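## Tultlow Bench Kit for School Robotics Clubs

The Tultlow kit is supplied to clubs preparing for the Neltivholm student challenge, in which teams program two arms to handle ordinary kitchen items. Each kit includes a utensil caddy, a whisk, a spatula and a bottle with a red screw cap.

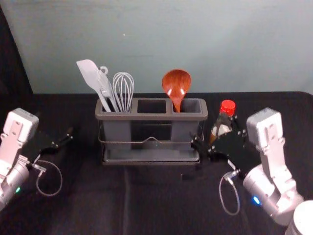
Teams are allowed 16 minutes at the bench, including set-up. Clubs may use their own grippers, provided that these are declared on entry.
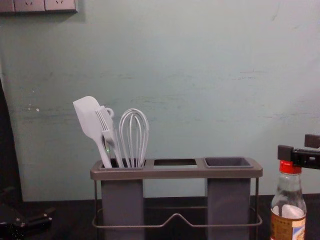
Kits are lent for 20 school days and must be returned complete — replacement parts may be ordered through Pusard. The task sheets, prepared by Damian Bielecka, are suitable for pupils in their second year of the club. Applications for the spring loan period close in March.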